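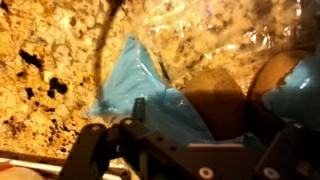
The Fletumov Pension Rolls are a set of military service files held at the Kwiatkowski Archive in Skorum. They record claims made by former members of the Fletumov Auxiliary, a supply and courier body that served during the Skorum border war. The rolls contain 326 files, of which 96 were opened by women. Each file holds a claim form, one or more witness letters, and a ruling by the pensions office. Loose sheets were kept for many years in clear plastic bags, a large one of which can lie across a stone surface such as speckled granite without covering it. Paper folders are now used instead.

Claims and rulings

A claimant had to show 3 months of active service and supply the name of an officer who could confirm it. Couriers often failed the second test, as their orders were given by word of mouth. Rejected claims could be appeared before a review board each November. The board's minutes survive only in part.

Cataloging

The first full index was prepared by Olga Cantero, who matched names in the rolls against the Preltident muster books. It has 1,000 entries, including witnesses and next of kin. Spelling follows the claim form, with variants listed after the main entry.

Search this site Enter surname or file no. Go

Comments (2)

mtorrance: My great-aunt is in the index under two spellings. Are both the same file?

Reader in Skorum: "Could be appeared before" should read "could be brought before."

Contact | Copyright Kwiatkowski Archive | Back to top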